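Zuvia Double-Sided Mounting Tape, Clear

Item 3153 – in stock, ships next day

Strong stuff. Holds up posters, cable clips, light picture frames, the little hooks by the door. Clear so it doesn't show at the edges. Peel, press, count to 14, done. Works on tile, glass, painted walls (let new paint cure first) and most plastics. Not for brick, not for wallpaper, not for anything you'd cry over if it fell.

Comes as a single roll or a box of 11. Box is the better deal, obviously. We also cary the Skendalik foam version for rough surfaces, item 991, thicker and white, costs a bit more. 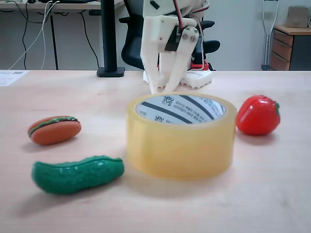
Storage – people ask about this a lot. Keep it indoors, out of the sun, away from the heater. Hot garages ruin tape faster than anything. If you use it every day, leave the roll out on a light wooden tabletop like the one shown, where you can grab it, but don't press the loose end down on bare wood you care about, the adhesive can lift the finish. Fold the end over on itself insted. Makes a tab too. Rolls you won't touch for a while go back in the bag, zipped.

Removing it: warm with a hair dryer, roll it off slowly with your thumb. Leftover gunk comes off with rubbing alcohol. Test a hidden spot first.

Returns OK on unopened rolls. Opened ones, no, sorry.

Reviews

Leanne Rudd – Put up a whole hallway of kids' art in December, still there. Paint was fine when I moved two of them.

Kenji Park – Good hold, liner is hard to peel with short nails. Box price is fair.

Questions about bulk orders go to Delphine Greenberg at the front desk. Price list updated 2025-07-07.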